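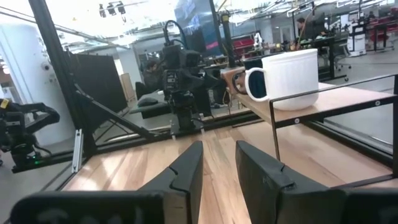
A shelf for cups is perhaps the smallest piece of furniture that a person can own, and for this reason I put it at the start of the chapter on raised storage. In Chapter 3 we studied the closed cupboard, with its doors and its deep, dark corners. Now we come to storage which is open and which stands on top of another surface. A wooden board on a thin black metal frame, with a slender leg going down to the table, is already enough to give us most of the questions of this chapter. The white mug hides part of the dark navy one standing behind it, and a brown wooden block takes up the left end. How deep must a board be, if one cup can stand behind another? What should happen to the space under it? Who will reach for the cups, and from which side? A student who can answer these questions for two mugs will have less difficulty later, when the same questions are asked about the shelves of a school kitchen.

Chapter 4
Raised Shelves and the Things That Stand on Them

4.1 What the chapter covers

By a raised shelf I mean a flat board which is carried above a worktop or table by its own legs or frame. It is not fixed to a wall. In shops it is sold under many names, such as riser, cup bench, counter shelf and step shelf, and the names are not used in the same way from one seller to another. I will say "raised shelf" for all of them.

The chapter has three parts. The first deals with the board and its support. The second deals with the order of objects on the board, above all cups and mugs, which are difficult because of their handles. The third deals with the space that remains under and in front of the shelf. Readers who have taken the short course in Biklow will recognize some of this material, but the part on handles was written again completely, after the comments I received in May from Ourania Rallis and her evening group.

You will need for the exercises a tape measure, a pencil, some paper, and two mugs which are not the same size. If you have only mugs of one set, borrow one from a neighbor. The exercises do not work well with equal mugs.

4.2 Why raise a surface at all

A table has one level. When everything is put on this level, the objects stand one in front of another, and the person who wants the object at the back must first move the object at the front. We all do this many times in a day and we do not notice it. A raised shelf gives a second level over a part of the first one. The table surface under the board is still there and can be used, on condition that the board is high enough for a hand to enter.

This last point is often forgotten. In the Gradov kitchen, which we used as a case in Chapter 2, the owner had bought a shelf with a clearance of 100 millimeters. She wanted to keep bowls below it. The bowls went in, but her hand with a bowl in it did not come out easily, and after some weeks the lower space held only old receipts and a box of matches. The shelf was well made. Its height was chosen for the bowl and no one had thought of the hand.

The rule that I give to beginners is simple: measure the object, then measure the object again while you are holding it. The second number is the one you need.

4.3 The board and the frame

Wood is pleasant for cups. It is quiet when a cup is put down, and a small mark on it does not trouble the eye. A metal frame under the wood can be thin and still carry the load, so that less of the view below is lost. The two materials together are common today for this reason.

Look also at the place where the frame meets the board. A rail which stands higher than the board will stop a cup from sliding off, but it will also stop a cloth, and crumbs collect behind it. A rail which stays level with the board or lower is easier to wipe. Both are acceptable. What matters is that the person who cleans the shelf has been asked.

Screws should be checked twice in a year. In my own notes I write the date inside the lid of the toolbox; the last line there is Dec 19, 2023, and I admit that it should be followed by another one.

4.4 Mugs and their handles

A mug without its handle is a cylinder, and cylinders are easy to arrange. The handle makes the mug longer in one direction only, and it gives the mug a front and a back. From this come two decisions: where the mug stands, and where its handle points.

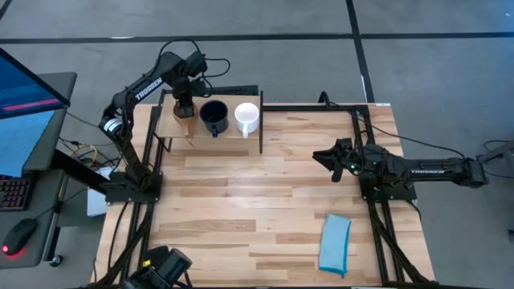

When the handles point toward the person, the mugs can stand closer side by side, but each of them needs more depth of board. When the handles point to the side, less depth is needed and more width. A narrow board therefore asks for side handles, and a short, deep board allows handles to the front. I have seen people defend one of these ways with much passion — the Zapata brothers once rearranged each other's cups for a whole winter — but there is no correct way apart from the board and the hand.

Direction also depends on who reaches. A right-handed person standing in front of the shelf takes a handle more easily when it points to the front or a little to the right. In a household with both left-handed and right-handed people, a handle toward the front is usually the least bad choice.

Paper cups are a different matter. They have no handle and very little weight, and a sleeve of another mug can knock them. If paper cups and ceramic mugs must share one board, put the paper cups at one end and keep them there. The dark mug and the white mug can then change places as often as you like, and the light things are not touched.

4.5 The space in front

The table in front of a raised shelf should stay free for the width of the shelf. This is the place where a cup lands after it was taken down, and where it waits before it goes up again. I call it the landing place. At the Emport canteen the landing place was given to a tray of spoons, and the cups were then put down on the spoons, on the edge of the sink, or back on the shelf still full of tea.

Exercise 4.1
Measure your two mugs, first without the handle and then with it. Write down both widths.

Exercise 4.2
Draw a board on paper on which both mugs can stand with the handles toward you. Draw a second board for handles to the side. Keep the two drawings for Section 4.7.

Exercise 4.3
Put a stack of books on your table at the height you would choose for a shelf. Hold one mug and bring it to the top of the stack, ten times, without looking. Change the height and repeat. A table of usual heights is given on page 202, but please do not look at it before you have found your own.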